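The Sandwich Table

Svyatoslav Bilyk learned to make the sandwich in April, in the back kitchen of the lunch counter on Midell Street.

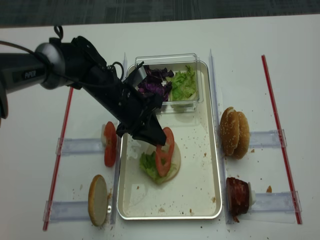 Bottom bun first, cut side up. Lettuce on the bun. Tomato on the lettuce, two slices, and you let them overlap if they wanted to. His aunt had told him this on the phone and then told him again, as if he were writing it down. He was not writing it down.

"And the cabbage?" he said.

"The cabbage is up to the customer."

"What if the customer doesn't say?"

"Then you ask."

She had run the counter for eleven years before her hip went. Now she lay on the couch in the apartment upstairs with the radio on and called down whenever she thought of something. She thought of the bread knife. She thought of the drain. At ten she called to say that the man from Kobzar would come for the rent and should be given coffee, not a sandwich.

The rent was 3,101. Svyatoslav had looked at the number in her ledger the night before. He had divided it by the price of a sandwich, and then he had gone to bed.

By noon he had made nine. The first had slid apart in the paper because he cut the tomato too thick. The woman who bought it came back to the window, and he thought she wanted her money. She wanted a fork.

After that he cut thinner. He wiped the crumbs off the tray after every order, then after every other order, and then he left them alone.

The man from Kobzar came at two. He was younger than Svyatoslav had expected and had rain on his jacket. He drank the coffee standing up and counted the envelope twice.

"Your aunt used to give me one with cabbage," he said.

Svyatoslav looked at the ceiling. The radio was playing up there — something with an accordion.

"Did she charge you?"

"Always."

He took a bun from the bag and cut it. He laid down the lettuce, then the tomato, then more cabbage than he had given anyone else that day. The man put his money on the counter and waited for his change.

The phone rang.

"Was that Kobzar?" his aunt said. "What did you give him?"

"Coffee," said Svyatoslav, and he wrote down ten.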